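Cutting boards, lemons and the stain that stays

I went to see Colette Chevalier because I wanted to talk about drinks and we ended up talking about cutting boards for most of the afternoon! She teaches a home bar class at Potar, nine people at a time, and she has strong feelings about bamboo.

"Everybody buys the nice glasses first," she told me. "Then they cut their lemons on a dinner plate."

Her basic setup is tiny – a board, a lemon, something to measure with – and she swears you can get through a whole summer on it.
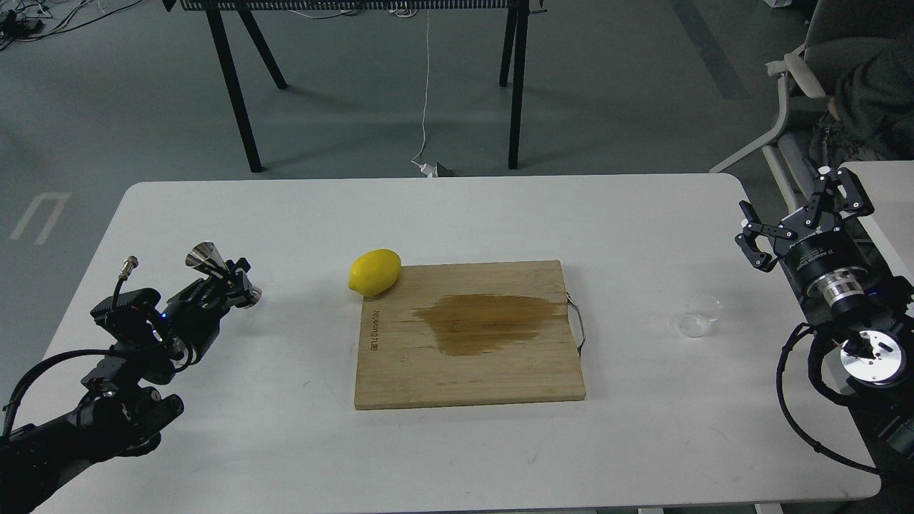
Lionel Courtois disagreed, saying that a board used for drinks should never be bamboo at all, and that he'd gone over to plastic years ago. Colette just laughed when I passed that on. "Lionel can keep his plastic. I like a board that shows what it's been through."

So what about brown stains? Coarse salt and half a lemon, she says, then a rinse and a good dry standing up on its edge. Sometimes it comes out and sometimes you get used to it (mine at home is firmly in the second group).

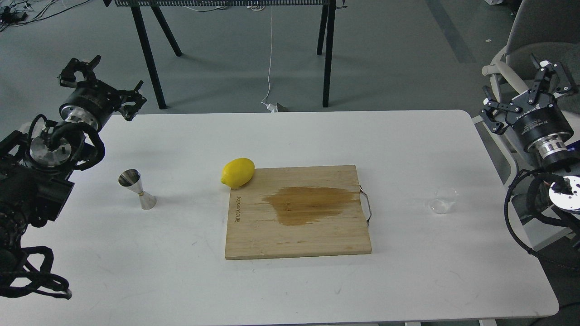 Trinh Doãn

We moved on to measuring, which I'm terrible at. Colette likes a double jigger for anything strong and a little clear cup for juice. "Pour over the board, never over your good tablecloth," she said. "You'll spill. I still spill."

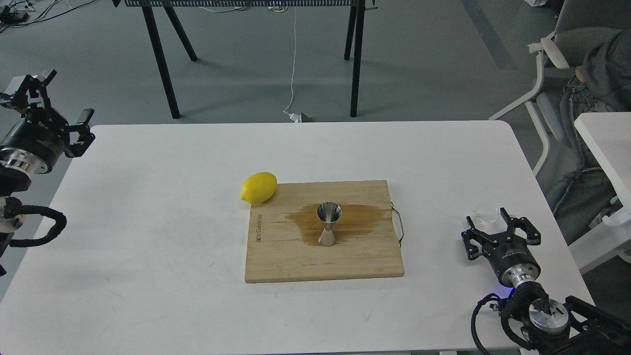 She also wants you to roll the lemon hard under your palm before you cut it, and to leave it out of the fridge that morning. I tried it the same night and got a lot more juice, plus a sticky counter. Her next class at Potar is in August, and she's asked me to bring my own board.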